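Changes to Household Waste and Recycling Collections in Iltdale

The Residents' Services Office has completed its review of household collections in Iltdale and will introduce a revised schedule in January. The changes apply to all 2,096 households on the town's collection list, including apartments with shared enclosures. Households that pay for a private service are not affected.

Why the schedule is changing

The present arrangement dates from the time when paper, glass and metal were collected on separate days by separate trucks. Materials are now sorted at the Lennox transfer station, and the reason for keeping three routes has largely gone. The trucks assigned to the older routes are also near the end of their service life, and the Office does not intend to replace them one for one.

Under the new schedule, general waste will continue to be collected every week. Paper, cardboard, cans, glass bottles and rigid plastic containers will be placed together in the large recycling cart and collected every second week. Yard trimmings will be collected on request from spring until the first hard frost.

Collections will begin at 7 a.m. on every route. Carts may be placed at the curb from 6 p.m. on the evening before and should be returned to the property by the end of collection day. On Mill Street and the lower part of Chapel Hill, where the sidewalk is narrow, carts should be placed on the roadway side of the marked line so that wheelchairs and strollers can pass. The line will be repainted before the first collection.

Carts and bags

Each household will receive one recycling cart. The standard size holds 50 gallons. A smaller cart may be requested by residents who live alone or who have limited space for storage, and the request form is available at the front counter of the Town Offices. Existing blue boxes may be kept for use inside the home, but they will no longer be emptied at the curb.

General waste must be bagged and tied. Loose waste in carts has been a continuing difficulty for the crews, particularly on windy mornings in the upper valley, where wrappers have been carried into the drainage channel beside the playing fields. The channel was cleared twice last year at the town's expense.

Carts should not be filled above the rim. A cart with an open lid will be emptied once and a notice left on the handle. If the same cart is overfilled again within 20 days, the extra material will be left for the resident to remove.

Residents who are unable to move a cart to the curb may apply for assisted collection. Crews will then collect the cart from an agreed place on the property and return it there. Residents who already receive assistance do not need to apply again.

Wrappers, packets and soft packaging

A large share of the questions received during the review concerned soft packaging. The position is unchanged. Snack wrappers, small packets, plastic film and pouches are general waste and should not be placed in the recycling cart, even where the packaging carries a recycling symbol. Such symbols often refer to programs run by stores, and they do not describe what the Lennox station is able to accept.

The sorting equipment at Lennox handles firm, hollow and flat materials. Film and wrappers become wound around the rollers, and the line must be stopped while staff cut them free. Loads with a high proportion of soft packaging are rejected in full, including the good cardboard and glass that traveled with them.

Households that wish to keep soft packaging out of general waste may take clean film and grocery bags to the drop-off bin in the Plivico parking lot. The bin accepts plastic only. Foil-lined wrappers are not accepted.

Bedrooms and bathrooms

The Office's survey found that most households separate materials carefully in the kitchen and seldom in other rooms. Cardboard tubes, shampoo bottles and small boxes are commonly discarded upstairs with tissues and wrappers, and the contents are then emptied into the general waste without being looked at. A paper bag hung on a door handle is sufficient for the recyclable items and can be carried down when it is full.

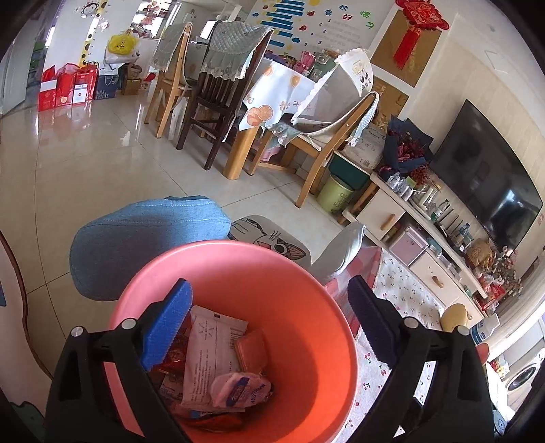 Euan Purves wrote during the comment period that he had supported a single recycling cart for years, but that a collection every second week would be too seldom for families with young children, and he asked the Office to publish the amount of recycling left uncollected during the first season. He added that the printed calendar should be large enough to read from across a kitchen.

The Office has accepted both suggestions. Figures for uncollected material will be posted on the notice board at the Town Offices at the end of each season, and the calendar will be printed on a full sheet with recycling weeks shaded. Households that regularly fill the standard cart may apply for a second one without charge.

Delivery of carts

Carts will be delivered by Fletico under contract to the town. Delivery crews will work street by street, beginning at the north end of the valley, and will leave each cart at the front boundary of the property with the calendar fastened inside the lid. Residents do not need to be at home. Each cart carries a number that is registered to the address, and it should remain at the property if the household moves.

Apartment buildings with 8 or more units will be served by shared containers. Building managers have been sent a separate letter setting out the space required and the date of the site visit. Managers who have not received the letter should contact the front counter.

Old carts and boxes that are no longer wanted may be left beside the new cart on the first recycling day. They should be empty and reasonably clean. Any left out after that day will be treated as bulky items and will require a booking.

Missed collections and holidays

A missed collection should be reported by noon on the following working day. The crew supervisor will check the route record and, where the cart was properly set out, will arrange a return visit. Where a public holiday falls on a collection day, that collection and all later ones in the same week will take place one day later. The affected weeks are marked on the calendar.

Questions may be put to the Residents' Services Office at the front counter between 9 a.m. and 4 p.m. on working days. Copies of the calendar in large print are available on request.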